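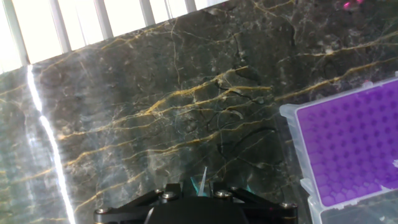
# Specify the slab, skip the sample

Most disputes over natural stone countertops start with a four-inch square. The client approves the square in a showroom, the order goes in by trade name, and six weeks later a surface arrives that shares a quarry with the sample and very little else. I have reviewed stone submittals for 14 years and I think the small sample should be dropped from the approval process for any veined material.

A sample records base color and finish. It does not record vein direction, vein spacing, or the size of the clear areas between veins. On dark stone with gold veining those three properties decide how the room looks. A square cut from a quiet area will pass as nearly solid black. A square cut from a busy area will look like a different product. Both are honest samples of the same block.

The usual reply is that the contract covers this with a variation clause. I have read a lot of variation clauses. The one Toivonen uses says the material is "subject to natural variation in color, pattern and movement," and sets no limits on any of the three. A clause with no limits protects the supplier and tells the buyer nothing. Francine Tremblay, who wrote the stone section for the Hostport library renovation, replaced it with a requirement that the architect sign each slab by number before cutting. The fabricator objected to the schedule impact. The impact was two days.

Slab approval costs money. Somebody has to drive to the yard, and the yard has to pull slabs that weigh 856 pounds apiece and stand them where they can be read. On a small vanity top I would accept full-slab photographs with a scale bar and a color card, taken in even light. For anything over 40 square feet, go to the yard.

Layout approval should follow slab approval and should be a separate signature. A diagonal vein that runs cleanly across a whole slab can be broken in the worst possible place by a seam or a sink cutout. Graltton sends a digital layout with the templates placed over the slab scan, and moving a template 25 millimeters on a screen is free. Moving it after the saw has run means buying another slab.

Olga Tavares disagrees with me on one point, and she may be right. She holds that fissures should be marked and accepted at the same visit, with a written note on which ones the fabricator intends to fill. I used to leave fill to the shop. After the reception desk at Rivurness, where two fissures ran under the overhang and neither party had them on paper, I add the note.

None of this applies to engineered quartz or to uniform granites. For those the small square works fine and I still approve from it.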